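Step 3: Test the grounding before you trust the policy

Kesa's planner will accept "push the blue cube to the green pentagon" and return a path every time. A path proves very little. Print the block it picked and check that against the camera view.
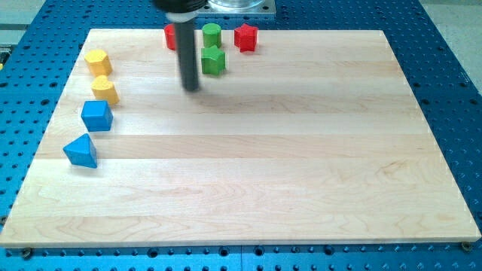 Step 4: Swap the words

Ask for "the blue block." With a cube and a triangle both in view, a confident single answer is a bug. Log it, set max_retries to 4, and run all 18 prompts again.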